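Giving up the dryer (mostly)

I quit using our dryer back in June and I have opinions now.

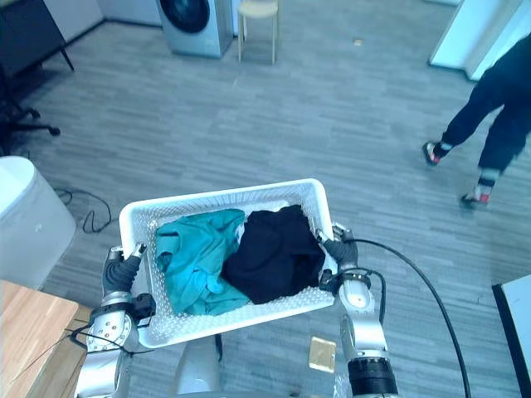 It started with the electric bill, which I opened standing up in the kitchen and then had to sit down for. Our apartment in Lurnatley has the kind of dryer that takes 65 minutes to get a pair of jeans halfway there, so I figured, fine, I'll string up a line and see how long I last. The first thing I learned is that the basket matters way more than I thought! I used to haul everything in a big cloth bag, and the wet stuff at the bottom just sat there getting sour. Now I'm all about white plastic with the little holes down the sides and a solid rim you can get your fingers around. Air gets in, and you can tip it toward you when you're digging for socks.

The second thing is towels. Line-dried towels are crunchy, there's no way around it. I've tried vinegar, I've tried shaking them like I'm mad at them (very satisfying), and they still come off the line like toast. My compromise is 2 loads a month in the dryer, towels only, and everything else goes outside.

Sheets, though? Sheets off the line are the best thing in my whole week. I hang them before breakfast and they're usually back on the bed by lunch, smelling like nothing at all, in a good way.

Next up is figuring out where to put a rack once it gets cold. The bathtub is looking likely.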